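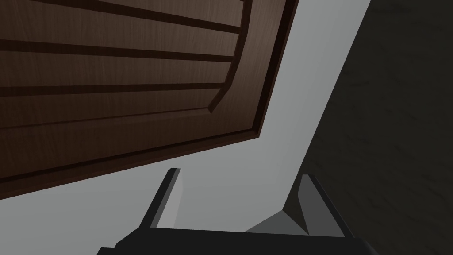
What is Grunetti announcing?

Grunetti will bring robot arms into its cabinet testing hall in Prelau this March, and the staff who now open and close doors and drawers by hand will move to inspection, setup and repair work. No position in the hall will be cut as part of the change.

PRELAU. Grunetti, a maker of kitchen and storage cabinets, today announced an agreement with the automation firm Jurnetti covering the repeat testing of cabinet fronts, handles and hinges at its Prelau plant. The first 2 robot cells will enter service in March, following a period of training and preparation in computer simulation. The agreement also covers software updates, spare parts and on-site support.

Every new cabinet model at Grunetti goes through a cycle test before it is released for sale. A door is opened and closed 2,000 times, and the hinges, the handle and the fit of the front are checked at set points along the way. Until now the greater part of this work has been done by people standing at a bench, in shifts, with a tally sheet beside them. Staff in the hall have asked for a change to this arrangement for several years, citing sore wrists and shoulders and the difficulty of keeping attention on a task that repeats all day.

Under the new arrangement, a robot arm will perform the cycles and a test technician will carry out the checks. The technician will decide when a test is paused, when a part is replaced and whether a model passes. These decisions will not be handed over to the software.
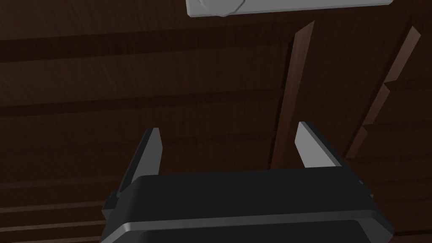
Preparation for the change began in simulation, well before any equipment was ordered for the hall. Jurnetti's engineers worked from Grunetti's own drawings and rehearsed the movements of the arm on screen, with test technicians taking part in the reviews. The technicians asked that dark finishes be included from the start, as these are among the company's best-selling lines and are harder to judge by eye. In the rendered views used in this work, the pale pads on the inner faces of the two fingers stand out clearly against dark brown wood, which allows a reviewer to follow the angle of the gripper. Comments from the reviews were entered in a shared log and answered in writing by Jurnetti before the next round.

The simulated program contains 1,420 practice runs, covering different approach angles, starting positions and light levels. Of these, 411 were added at the request of Grunetti's own staff, who drew on their experience of doors that hang slightly out of line and handles that sit close to a neighboring front. The full set will be repeated each time the software is changed.

Changes to daily work

Employees in the testing hall will receive paid training during regular hours. The course covers safe entry to a robot cell, starting and stopping a test, reading the force records and reporting a fault. Those who complete it will be assigned the title of test technician, with the pay grade that goes with it. Employees who prefer not to work with the cells may transfer to final inspection or to the sample workshop at their present grade.

Shift times will remain as they are. The early shift will open the cells at 6 a.m., and no test will run without a trained person in the hall. The works agreement on breaks and job rotation continues to apply in full.

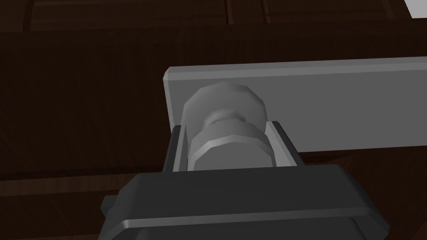
Who can stop a robot during a test?

Any person in the hall can stop a cell at any time by pressing the stop button at its entrance, and no reason has to be given at that moment. A test technician must then inspect the cell before it is started again.

The force records from the cells will be used to assess cabinets only. Grunetti and the employee representatives have agreed in writing that the records will not be used to measure the pace or performance of individual employees. The agreement will be posted in the hall and in the staff entrance.

An independent safety review of the installation will be carried out by the engineering office Demchenko before the first shift begins. Its findings will be presented to all hall employees at a Monday meeting, and any corrections required will be completed before the cells are released for use.
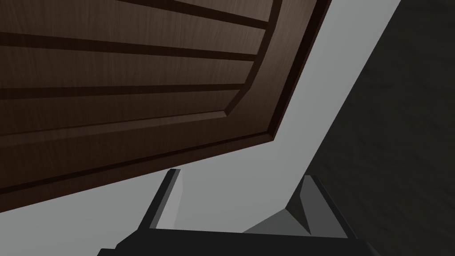 About Grunetti

Grunetti designs and builds cabinets for kitchens, offices and storage rooms. The company's design studio, production halls and testing hall are located in Prelau.

About Jurnetti

Jurnetti plans and installs robot systems for furniture makers and provides training for the people who work with them.

Press inquiries may be addressed to the Grunetti communications office in Prelau. Visits to the testing hall can be arranged on request once the cells are in service.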